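Zutine Home > Laundry and Pressing > Upright steamers

Inholm Upright Garment Steamer

In stock, sent from our own storeroom

Hello, and welcome to the page for the thing I use most in the whole shop! I'm Marlina Lubis, I run Zutine, and I write all the pages myself, so if something isn't clear it's my fault and you can tell me so at the till.

I used to iron everything. Shirts, pillowcases, the curtains in the front room (on a stepladder, still hanging, don't ask). Then Yanti Wuisan, who does alterations two doors down from us, lent me her old Inholm over a weekend and I gave it back very slowly. We've stocked them ever since, and the one on this page is the newer model with the wider head and the better hanger.

It's a floor-standing steamer, the sort with a tank at the bottom, a pole up the middle and a hose with a steam head on the end. You fill the tank, wait for the light to go green, hang your shirt up and run the head down it. No board to drag out from behind the wardrobe, and none of that business where you iron one sleeve and put a fresh crease in the other.
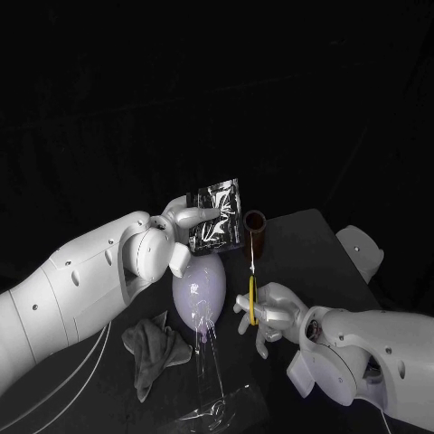 What you get in the box

The base unit with the tank already fitted, the pole (it comes in sections, they twist together and then you tighten the collars), the hose and steam head, a folding hanger with trouser clips, a fabric brush that snaps onto the head, a heatproof glove, and a little funnel I've never once used. The instructions are fine. The drawing for the hanger is upside down, though, so go by the words on that bit.

The details

Tank: 882 ml, lifts out by the handle
Steam time on a full tank: 15 minutes on high, longer on low
Power: 1196 watts
Settings: 3 (low, medium, high)
Pole: telescopic, locks at any height
Plug: standard UK three-pin
Colour: cream with a grey hose, or all grey

How it copes with different fabrics

Cotton shirts are easy. Medium, top to bottom, and pull the hem gently with your free hand (glove on, please - steam burns are nasty and I speak as someone who took the glove off to answer the phone). You won't get the knife-edge collar you'd get from a hot iron and starch, so if you need that for work, keep the iron for collars and cuffs and let the steamer do the rest.

Wool is where it really shines. A jacket that has been squashed on the back seat of a car comes up lovely, and it seems to lift out cooking smells as well. Keep the head a little way off the cloth and brush it afterwards.

Polyester and other synthetics want the low setting and a moving hand. Silk I do from the inside, also on low, and I always try a bit of the hem first. Velvet, same again, from the back. Please don't use it on suede, leather or anything waxed. We had a waxed jacket come in for advice last November and there wasn't much advice left to give.

Linen is the stubborn one. You'll want high, the brush attachment, and two or even three passes, and even then it'll look like linen.
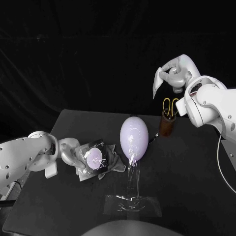 Curtains and other long drops are the reason most people ring us about this one, and the short answer is yes, the hose reaches. With the pole at full height I can do the tops of my own curtains standing on the floor, which the stepladder and I are both pleased about. Hang them first and let them drop overnight, then steam from the top down on medium. For plain cloth on a backdrop or a stage, like the black stuff hanging in soft folds behind the table there, it's much the same job: the big folds can stay, they're how it hangs, and you just go after the faint creases with the head held flat. A grey cloth bunched up on a tabletop like that one I'd shake out and clip to the hanger before I even switched on. You can't steam a heap! Tablecloths are best folded once over the hanger bar and done one side at a time.

Looking after it

Our water is hard enough to stand a spoon in, so I use filtered water and empty the tank when I've finished. If you don't, you'll get white specks on dark clothes sooner or later. Descale it when the steam starts to come out in spits. Half white vinegar and half water works, but run a full tank of clean water through before it goes anywhere near a blouse, or you'll smell like a chip shop.

Don't coil the hose up tight. Hang it over the hook on the pole with the head at the top, so any water runs back down to the base. Gurgling means the hose has dipped somewhere - lift it up straight for a moment and it'll clear.

How it compares

We also sell the Sovbridge handheld, and I like it for travelling, but the tank is tiny and your wrist will know about it after a couple of shirts. The Hartono press is a different animal altogether. It's brilliant for trousers and sheets, takes up half a room, and costs what you'd expect. If you do a small pile of washing every week and the odd pair of curtains, get the Inholm.

A couple of customers said I could pass on their thoughts. Kamarul Nugroho has had his for two years and does his work shirts with it every Sunday night; his one grumble is that the wheels don't like thick carpet, and he's right, they don't. Yusri Yusof bought the cream and wishes he'd bought the grey.

Delivery and returns

We post to anywhere on the UK mainland. It's a tall box, so let us know if you'd like it left with a neighbour. You've got a month to change your mind as long as it hasn't been filled. Spare brushes, gloves and hoses are usually on the shelf, and Sutrisno Pasaribu in our workshop can fit a new hose while you wait, any weekday except Wednesday.

Page last updated 12 September 2018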